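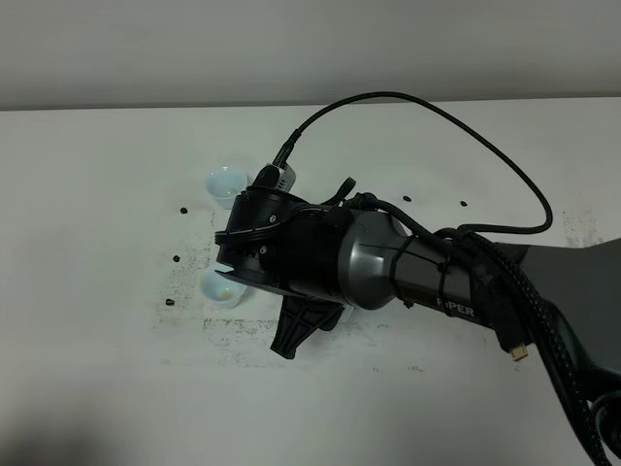
PIPER arm over the white tabletop, gray wall behind.

Section 3: Setting up the lantern walk route

By now you should have the permit in your folder and the keys to the shed on Flodden Street. If you don't, go back to Section 2, because everything from here on assumes you can get the shed door open. This section covers the route itself, from the start gate at Guzmán Plaza down to the river steps in Plalley, plus the lights and the music. I've set this walk up through sleet and through one weirdly warm January when everybody showed up in T-shirts, and the order below is the one that leaves me the least tired at the end.

Start at 2 p.m. You can start later if you have extra hands, but it gets dark faster than you think!

What to bring from the shed

- Lantern stakes (the long ones with the hook, not the tomato stakes that live in the same corner)
- 200 paper lanterns, packed flat in the blue bins
- Battery candles and a bag of spares
- 8 folding barricades
- The Eritow light controller and its power supply
- 6 outdoor extension cords, all orange
- Rubber mallet, gaffer tape, cord covers, headlamp

Note: The Eritow power supply looks just like the one for the shed radio. Ours has a strip of green tape around the plug. If the tape has come off, check the label on the brick against the label on the controller before you plug anything in.

3.1 Marking the route

1. Walk the whole route once with nothing in your hands. I know, I know, you have a million things to do. Walk it anyway and look for new potholes, parked trailers, low branches and anything the city has dug up since last time.
2. Put a chalk arrow at each turn. There's one that people always miss, where the path splits behind the bakery, so I draw that one huge.
3. Set two barricades at the Flodden Street crossing and two at the plaza entrance. The other four go at the river end, across the boat ramp.
4. Leave a gap at every barricade wide enough for a wheelchair or a double stroller.

Caution: The barricade hinges pinch. Open them from the top bar and keep your fingers away from the legs.

3.2 Putting in the stakes

1. Begin at the river and work uphill toward the plaza. You'll be carrying less and less as the hill gets steeper, and your knees will thank you.
2. Tap each stake in with the mallet until it stands without wobbling. On the grass by the library that takes a few good whacks; in the flower beds you can almost do it by hand.
3. Keep the stakes on the left side of the path as you face the plaza. The irrigation line runs along the right side.
4. Where the path is paved on both sides, use the weighted buckets and stand the stakes in those.
5. Turn all the hooks to face the path.

Caution: Do not drive stakes inside the white paint marks near the fountain. There's a power line under there. If the paint has worn away and you aren't sure, use buckets for that whole stretch.

3.3 Lanterns and candles

1. Unfold the lanterns on a dry surface. The shed workbench is fine, a picnic table is fine, wet grass is a disaster (ask me how I found out).
2. Slide the wire spreader in until it clicks at the top and the bottom.
3. Switch on each battery candle and give it a second. Weak ones flicker orange. Swap them now and put the old ones in the coffee can.
4. Drop the candle into the base and hang the lantern.
5. Once a stretch is done, look back down the path and fix anything that's crooked or dark.

Note: Real candles aren't allowed on this route, and that goes for lanterns people bring from home too. Keep 40 battery candles in a box at the start gate and hand them out with a smile. Most folks are happy to trade.

3.4 The plaza arch and the Eritow controller

1. Check that the controller switch is set to OFF.
2. Run the extension cords from the outlet box behind the bandstand to the foot of the arch. Go around the back of the benches.
3. Lay cord covers anywhere the cords cross a walkway and tape down both ends.
4. Plug the arch lights into the controller, then plug in the power supply.
5. Turn the switch to ON and hold the mode button until the lights stop blinking. You want the slow fade. The fast setting looks like a tow truck, and it gives some people headaches.
6. Put the controller in its plastic tub, snap on the lid, and feed the cords out through the notch facing down.

If nothing lights up, press the reset button on the outlet box first. That's been the problem nearly every time I've had one. If it trips again right away, unplug everything and look for a connection sitting in a puddle.

Caution: Never open the controller tub in the rain while it's plugged in. Shut it off at the outlet box, bring it under the bandstand roof, and look at it there.

3.5 Music and the start gate

1. Set the speaker on the bandstand, pointed across the plaza and away from the apartments.
2. Play one song all the way through and walk to the far benches to listen. If you can hear the words there, it's loud enough.
3. Hang the route map on the start gate at eye level - a kid's eye level, if you can, as they're the ones who want to study it.
4. Put the first aid kit and the lost mitten basket under the gate table.
5. Turn the music down at 5:45 p.m. so people can hear the welcome.

The walk sets off at 6 p.m. When the last group has passed the fountain, go straight to Section 4 for takedown, and bring your headlamp.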